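1/ Okay, a few people asked how my physical therapy for the bad shoulder is going, so here's a thread. Grab a coffee, I ramble.

2/ Quick catch-up: I froze up my left shoulder last May. Couldn't hook a bra, couldn't reach the top shelf, couldn't sleep on that side. I waited way too long to see anyone (don't be me!).

3/ I finally got in at the Wakbridge clinic. My therapist spent the whole first visit just watching me move - lifting, reaching back, turning my head. No machines, no cracking, and so much poking under the shoulder blade.

4/ What I do at home now: wall slides, a towel stretch behind the back, and slow circles leaning over a chair. 2 rounds, morning and night. It's boring and I complain the entire time.

5/ The band work came later. I use the lightest Revex band and I am not ashamed. I tried the next one up and felt it in my neck for days, so back down I went.

6/ Breathing was the surprise for me. I hold my breath whenever something hurts, and my shoulders climb up to my ears. She has me breathe out on the hard part of every move. Feels silly, helps a lot.

7/ Money talk, because I always want to know this stuff. I've paid some $600 out of pocket so far. The Silbridge place quoted me $175 a visit, so I stuck with Wakbridge even though the parking is awful.

8/ Sleep is still the hard part. Pillow under the arm, pillow behind the back, one more to hug. By morning they've all slid off and I'm flat on my face again.

9/ Bed pics, four of them:

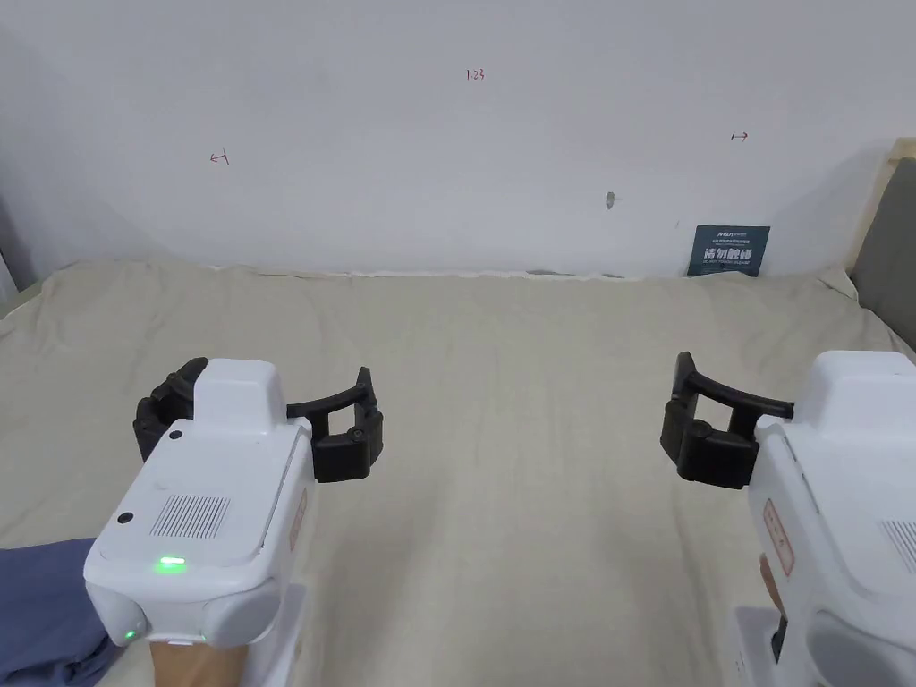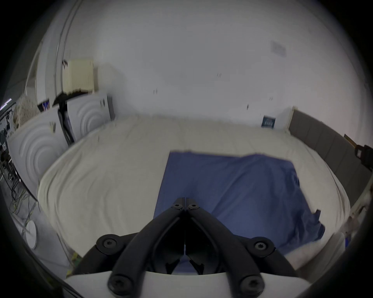
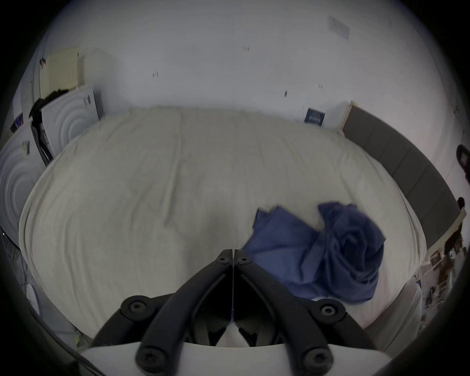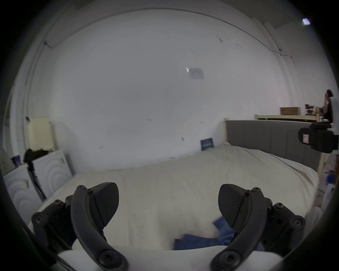
10/ STUFF PEOPLE KEEP ASKING ME

Heat or ice? Heat before stretches for me, and ice only if I overdid it. Ask your own therapist though, mine changed her answer twice as things loosened up.

11/ Do I still swim? Not yet. I miss it like crazy. I'm allowed to walk in the shallow end and push the water around with my arms, so I go to the Ansah pool and do laps on foot with the seniors. They're faster than me!

12/ Did I get the shot? Nope, we talked about it and decided to wait. If I'm still stuck at the next check I'll think about it again.

13/ Where I'm at today: I can reach the cereal. I can wash my hair with both hands. Behind the back is still terrible - my thumb gets to my waistband and quits.

14/ If you've had a frozen shoulder, tell me which stretch you hated most. Mine's the towel one, by a mile.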